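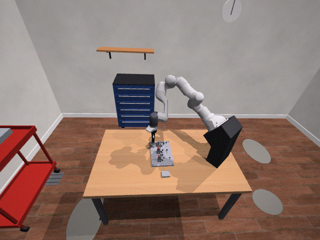 Dornus Bench Arm Workcell

The Dornus is a table-mounted robot arm and gripper sold by Wostside for small shops that handle the same few parts every day. It is sold as a complete cell: arm, pedestal, gripper, controller, and one fixture plate drilled to your part drawing. You supply the table.

What it does well now

Picking a part from a known spot and setting it in a fixture is the job this arm was built for. If the part arrives in the same place and is rigid, the Dornus will load it, wait for your machine or your operator, and unload it again. It can also hold a part for inspection or move finished pieces to a tray.

Every cell is set up in simulation before it ships. We model your table, your plate, and whatever stands close to the arm, such as cabinets, carts, and shelving, then check the reach to each corner of the plate. You get the simulation file with the quote. Brenda Salinas in our applications group will go through it with you and change the layout if the arm ends up too close to something you need to open.

What it does not do yet

Customers ask every month whether the arm can sort a bin of mixed hardware, wipe down the bench, or put tools back in their drawers. Today the answer is no for all three. We have tried them. Mixed screws and washers tangle, rags do not hold a shape the gripper can plan for, and a drawer that sticks a little will stop the program.

The same goes for the home. We do not sell the Dornus for kitchens or laundry, and we would not advise buying it for that. Folding a towel on a test bench can be done with patience. Folding whatever comes out of a family dryer is a different job – and a person is still faster at it.

Tight-fit assembly sits in between. Pressing a pin into a clamped part works if the hole has a lead-in. Small threaded parts need a trial first, and we will tell you if the trial fails.

What is in the box

Arm with mounting pedestal
Two-finger gripper, one spare set of fingers
Controller and 2 cables
Fixture plate, drilled to order
Setup file and printed manual

Grippers for other part shapes are made by Tapley and ordered separately.

Setup and training

Plan on 90 minutes to bolt down the pedestal and run the first program, provided the table is level and does not rock. Training is held at our Bivinbridge shop and is included for 2 people. Dardo Henríquez teaches the morning class and Lorena Ulloa the afternoon one, both from the same manual.

Pricing

The arm is quoted per order. Extra fixture plates, drilled and with clamps fitted, are $1,494 each. Trials on your own parts are free if you ship us samples and a drawing. The next open trial dates are in February.

For a quote, write to Mirta Ojeda in sales with the part drawing, your table size, and how many parts you run in a shift.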